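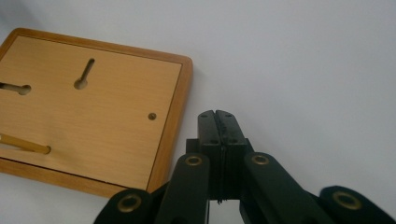
Cluvport joinery word list

A list of 2089 woodworking terms in English, put together from trade catalogues and workshop notes. Last changed 2020-06-14.

Files
terms.csv holds one term per line, with a short meaning and a group.
groups.csv names the 21 groups, such as joints, hinges and finishes.

Known gaps
50 terms have no meaning yet. The upholstery group was dropped in April and its 13 entries moved to "other". Regional spellings from the Sollen catalogue are kept as printed, so "rebate" and "rabbet" both appear.

Use
Free to copy and change. Please credit Cluvport.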